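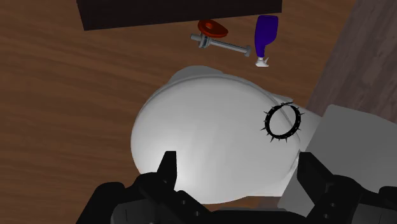 Bench notes, October – drying oil on the shelf samples

Second round with the Vovthorpe oil. Alfie Tunstall is convinced it cures overnight. I have my doubts. The label says so, but the label also says "no odor," and I could smell the test boards from the parking lot.

Cut up one plank and gave half the pieces the Vovthorpe and half the old Wikström we've used for years. One thin coat each, wiped after 40 minutes. Left everything on the rack at the cool end of the shop.

7:30 a.m. Pressed a paper towel on each with a full can on top. The Vovthorpe pieces left a faint yellow mark. So did the Wikström, a bit lighter. I can't call that a win for anybody. Alfie says I put it on too heavy. Maybe. I weighed the can before and after and got 265 g down to 145 g for the Vovthorpe set, but a lot of that went into the rag, so the number doesn't tell me much.

Water ring test still to do. Rullero's sales sheet claims 107 hours to full hardness for theirs – a strangely exact number, and no word on temperature or what wood they used. Not buying any until they answer my email.

To do: weigh the rags next time. Ask Wodbridge if the last plank came from the same batch. Keep one bare piece as a control, which I forgot again.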